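Pekemero Project - Progress Report to Sukier
Work package 2: grasp learning from two camera views
Prepared by Vaughn Pettigrew, Feb 27, 2020

1. Status

Data collection for the first task family is complete. The set holds 500 teleoperated episodes, recorded over 11 sessions. Each episode stores joint positions, gripper opening and two synchronized video streams, one from the wrist and one from a fixed camera beside the table. Twelve episodes were dropped for missing wrist images and recorded again.

2. Wrist view

The wrist camera is the main input to the policy. Both fingers stay in view when the gripper is open, and the network uses their position as a check on the reported opening. The old crop removed most of the left finger, so we now pass the full image at lower resolution.

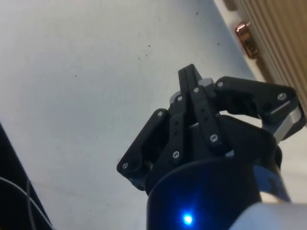

Figure 1. Wrist camera view, gripper open and empty.

Training on the full image took longer, but the grasp point error on held-out episodes fell from 12 mm to 10 mm. Most of the remaining error is along the camera axis, where a single view gives little depth information. Pale backgrounds are still a weak point - the policy tends to close early when there is little texture behind the fingers.

3. Basket task

The second task family asks the arm to reach into a shallow basket and take hold of an item without touching the rim. We run it on a white cloth, with the sensor module on a printed bracket at the wrist. The fixed view is used for labeling contact with the rim, and the policy does not see it at test time.
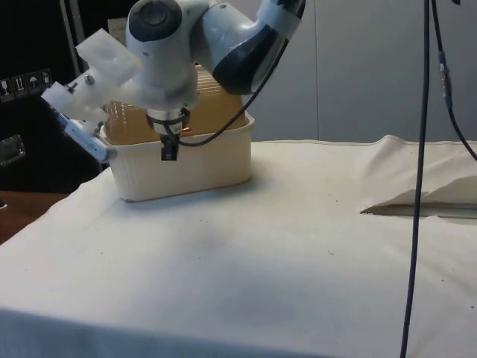

Figure 2. Fixed camera view of the basket task, fingertip just inside the rim.

Rim contact is labeled by hand at present. Rostami has supplied a first version of an automatic labeler, which agrees with the hand labels on straight descents and does poorly when the wrist hides the near side of the basket. We will keep hand labels until that is fixed.

4. Open items

- Bracket stiffness. Calibration drifts slightly over a long session. A thicker part has been drawn and will be printed next month.
- Tall items. Descent paths beside a tall item need a wider margin than the planner allows now.
- Storage. Raw video is held on the Tedum server, which has room for the basket episodes but not for a third task family.

5. Next period

Basket episodes will be recorded with the same protocol and the same split. A comparison of one-view and two-view training is due in August. No change to the budget is requested.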